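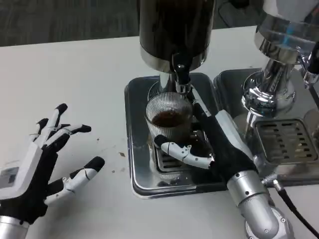 How do I stop my coffee machine making weak, watery coffee in a glass cup, and why does it go cold so quickly?

Teresa Kinsella

Use less water for the same amount of coffee, and warm the glass first. If your machine has a button for a long drink, leave it alone for a week and just do the short one. I had the same moan with my Flikard, which by default pushes enough water through to fill a mug, and by the end it's only brown water coming out. I stop mine when the cup is half full and top it up with hot water from the kettle if I fancy something longer (same size drink, much nicer taste, don't ask me for the science!).

For the cold bit, run some hot water into the glass, swirl it, tip it out, then put it straight under the spout. Thin glass loses heat fast. Mine are the ribbed sort and they look lovely but they're hopeless if you like to sit and read with your coffee. Check yours are meant for hot drinks as well, I cracked one in July by going from the cold cupboard to boiling water. My own fault.

Anselmo Trindade

Descale it. When did you last do it? Mine was giving me lukewarm coffee for ages and I blamed the beans, the cups, everybody. Two rounds of descaler and 2 tanks of clean water after and it was back to normal. Hard water area here so I should do it a lot more than I do.

Also what Teresa said about short coffees. I go for 100 ml at the very most and usually less. If it runs out pale straight away then your coffee is stale or ground too coarse, I buy the Portela one now and keep the bag shut with a clothes peg.

marrow_and_peas

get a mug

Comments

pipkin: Warming the glass made more difference than I expected, thanks Teresa. Still a bit weak though so descaler is on the shopping list.

Teresa Kinsella: Glad it helped! Do wipe the spout while you're at it, old coffee dries on there and goes bitter.

dunstable_jo: Would a double-walled glass be any good? I've seen some by Meltulus but they're 20 quid.

Anselmo Trindade: They do keep it warm longer. I dropped mine.

Print this page | E-mail to a friend

Contact us | © Zirnen Community Help | Back to top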